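El orden de las cosas pequeñas

En Brostthorpe, el equipo de planificación empieza a trabajar a las siete de la mañana, cuando el servidor está libre. Kwame Aidoo abre primero los registros de la noche y después prepara el té. Lleva 2 años escribiendo el módulo que decide, entre todo lo que un robot puede coger, qué debe coger primero.

El programa se llama Zernik. Recibe de la percepción una lista de objetos con su posición y un grado de confianza, y devuelve una secuencia de movimientos. Dicho así parece una tarea modesta. «En una mesa de laboratorio lo es», admite Aidoo. «En un dormitorio, la lista cambia cada vez que la mano tapa algo.»

La primera versión calculaba el plan completo antes de mover un dedo, y tardaba demasiado. La actual planifica solamente los próximos pasos y revisa el resto cada 200 milisegundos – un compromiso que Edem Nutsugah, responsable de la percepción, defendió durante meses.
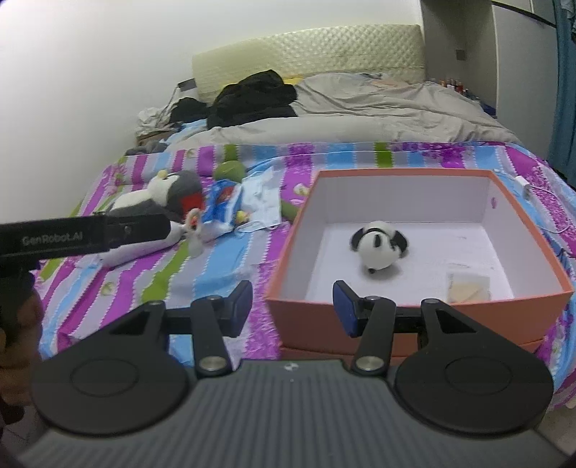

Para Nutsugah, el problema difícil de la percepción doméstica es la frontera entre un objeto y su fondo. Los modelos que su grupo heredó aprendieron con superficies lisas y de un solo color, y allí los contornos salen casi gratis. Una colcha de rayas magenta, moradas, verdes y blancas, con flores estampadas, ofrece en cambio cientos de bordes que no pertenecen a ninguna cosa. El panda de peluche dentro de la caja naranja le preocupa poco, porque el interior blanco lo separa bien, salvo en la cara, que es también blanca. Mucho más le preocupan la mascarilla celeste, con sus gomas sueltas sobre la tela, y el cable fino del cargador. «Un cable no tiene centro», dice. «El planificador me pide un punto de agarre y yo tengo que darle una curva.»

La solución que prueban ahora se llama Jendberg, y es una capa intermedia entre los dos programas. En lugar de un punto, entrega una región y una duda. Si la duda es grande, Zernik deja el objeto para más tarde y pide otra mirada desde un ángulo distinto. En noviembre, el equipo repitió unas 1000 secuencias grabadas con esta capa y sin ella. Los planes abandonados a la mitad bajaron un 17 por ciento, aunque los textiles arrugados siguen dando malos resultados.

Aidoo todavía discute una decisión: cuántas veces puede el sistema pedir otra mirada. Con demasiada paciencia, el brazo da vueltas sobre un calcetín y no recoge nada. Por el momento el límite está escrito a mano en un fichero de configuración, junto a un comentario de Nutsugah que dice «provisional» y que ya ha sobrevivido a tres versiones.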